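To: Kenero users list
Subject: Re: how are people collecting sorting demos?
Date: 2 November 2021

On the Kenero users list, one of our newer subscribers wrote:

> We have a two-arm setup and want to train a policy for tabletop
> sorting. Before we start recording, how much should we vary the
> layout between episodes? Our first batch had everything in the
> same spot every time and the policy was useless once we nudged
> a plate. Also, do you throw out the clumsy ones?

Oh, I'm so glad somebody brought this up, we have been living inside this exact problem at Renach since March! We're at 1412 episodes on the plate task now and I'd happily talk about it all day.

Your first batch sounds a lot like ours. We did 100 episodes with a fixed layout, trained on them, and got a policy that went to the same point in the air whatever was on the table. (Very smooth motion, I'll give it that.) So we started over. Now the operator moves the plates and the play food before every episode, and we go through 6 plate orders in rotation. The start pose of both arms shifts a little each time too. That second change was almost free and I wish we'd made it on the first day.

We record a camera on the wrist along with one looking at the whole table, and I would really push you to do the same. The wrist view is wonderful for the last bit of the reach, when the arm is hiding the object from everything else.

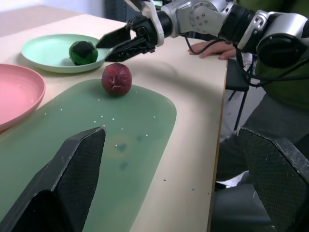 Same table, wider view:
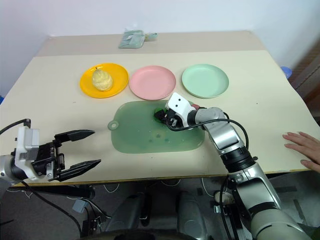
How many operators do you need before the policy stops copying one person's habits?
Three got us most of the way, and going up to 7 helped again, mainly with grasps on round things. If you only have one person, ask them to switch which arm they start with and to change their pace from episode to episode.

On the clumsy ones: keep them, as long as the item ends up where the instruction says. A missed grasp followed by a second try is gold for us, it's the only place the policy ever sees how to recover. What we do throw out is any episode where the operator stopped to think for a long time with the arms hovering. Those taught ours to hover as well. We trim the dead time at the start and end with the Tyagi script, the one posted to this list in the spring, and it works fine on two-arm logs if you give it both gripper channels.

One more thing, write the instruction text before you record and not afterward. We tried labeling later and ended up with "put the fruit on the plate" on episodes that had three plates in them, which took ages to clean up. Name the color every time. It feels silly for the first hour and then you stop noticing.

I'd love to compare notes on resets. Ours still take longer than the episodes themselves, and if anybody on the list has a quick way of shuffling a table I am all ears. I'm also happy to share our layout cards, they're plain text files, just write to me off-list.

Greetings from Grotonport,
the Renach data desk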